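Skekorlow Guest House, Nivatstead
Fall safety walk-through, with comments
Date of inspection: 9 Sep 2024
Form 3148

Welcome back, everyone, and thank you for taking a sheet again this season. If this is your first time, please don't worry. You walk from the front door to the back, you look at things at an easy pace, and you mark each line OK, FIX or ASK. The comments underneath are what we found on this visit, and I've let them run on a bit so that whoever does the October sheet can see what we were thinking (and can argue with it if they like!).

1. FRONT STEPS AND ENTRY

1.1 Handrail firm on both sides: OK
1.2 Outside light comes on at dusk: OK
1.3 Doormat lies flat: FIX
1.4 Key box closes and code works: ASK

Comments: The rail is solid as a rock after last spring's work and it's a pleasure to lean on it. The mat has a curl at one corner that catches the toe of your shoe just as you're coming in with bags, so let's have a new one, the heavy rubber-backed kind. The key box opened on the third try. I don't like a third try when it's raining and somebody has a sleepy child on their shoulder, so I'd love to hear whether other people have the same trouble before we spend money on it.

2. HINGES, FOLDING FURNITURE AND OTHER PINCH POINTS

2.1 Folding table locks open: OK
2.2 Bathroom door has finger guard on hinge side: FIX
2.3 Deck chairs checked for loose pins: OK
2.4 Cot sides catch properly: OK
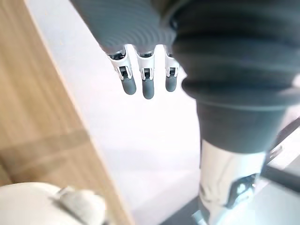

Small fingers are what we're protecting in this section, and it helps to get down low and look at things from a toddler's height before you mark anything OK. Anywhere that parts fold, slide or bend toward each other deserves a good look, and so does any opening just big enough to poke a fingertip into. The rectangular windows in those white joint brackets, with the little dark workings showing behind them, are a very fair example of what a curious three-year-old goes straight for. On our own furniture the worst spot is the underside of the folding table, where the brace swings past the frame, and I'd like a sleeve of foam on it even though it passed. The bathroom door guard has come unstuck at the bottom and needs to be replaced in one full length. Please don't trim two short pieces to fit, as we did last time, because they leave a gap right at child height.

3. KITCHEN

3.1 Smoke alarm sounds when tested: OK
3.2 Fire blanket hung where you can reach it without leaning over the stove: FIX
3.3 Stove knobs turn fully off: OK
3.4 Extinguisher gauge in the green: OK
3.5 Cleaning products on the high shelf: OK

Comments: The fire blanket has wandered again. It's a lovely blanket and it's doing no good at all on the wall behind the burners, so it goes back beside the door, and this time I'm asking for a proper screw instead of the sticky hook. The alarm is good and loud. Do warn the neighbors before you test it, and please open a window for a few minutes first if anyone has been frying onions.

4. CURTAINS, THROWS AND OTHER SOFT THINGS

4.1 Curtains clear of every heater: OK
4.2 Blind cords tied up on cleats: FIX
4.3 Throws and blankets have intact hems: OK
4.4 Nothing draped over lamps: OK

Comments: I know how cozy it looks to have a big blanket trailing off the end of the sofa, and I do it at home, but anything long enough to reach the walking line gets folded or pinned up here. Check hems by running your hand along the whole edge, slowly. Loose loops of yarn catch on heels and on buckles, and they are so easy to miss on dark material in the evening. Two of the blind cords upstairs had been left dangling, so I tied them up while I was there, but the cleats themselves are too low and should be moved.
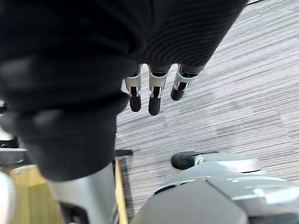

Dark ribbed fabric with a rounded lower edge. Look closely at folds and hems.

5. HEATING AND HOT WATER

5.1 De Smet boiler serviced within the year: OK
5.2 Carbon monoxide alarm in the hall: OK
5.3 Hot water not scalding at the tub: ASK
5.4 Space around the boiler kept clear: FIX

Comments: The boiler itself is running nicely and quietly. The closet around it, though, has become a home for beach toys, a broken umbrella and several rolls of gift wrap, and all of that has to come out before the cold weather. The tub thermometer read 53, and that's warmer than I'm happy with for little ones or for older guests with thin skin. I've marked it ASK because I'd like the heating people to adjust the mixing valve properly.

6. SHELVES, BOARDS AND BARE WOOD

6.1 Tall bookcases fixed to the wall: OK
6.2 Shelf edges smooth, no splinters: FIX
6.3 Bed slats whole and seated: OK
6.4 Heavy things stored low: OK

Comments: One shelf in the back bedroom has a rough front edge. A few minutes with fine sandpaper will do it, and then a wipe with a damp cloth so the dust doesn't end up in the bedding.
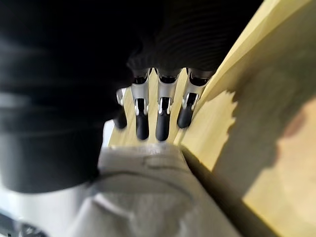
How do I know whether a bookcase is really fixed to the wall?
Put one hand flat near the top and pull gently toward yourself, with your other hand ready to steady it. If it moves at all, mark it FIX and take the heavy books off the upper shelves before you leave the room.

7. BEFORE YOU GO

7.1 First aid box filled: FIX (we're short of the small bandages)
7.2 Emergency numbers by the phone readable: OK
7.3 Flashlight works: OK
7.4 Repair budget left for the season: 1205

Leave your finished sheet in the Brendia folder in the hall closet, on the left as you open the door, and write anything marked FIX on the pad next to it.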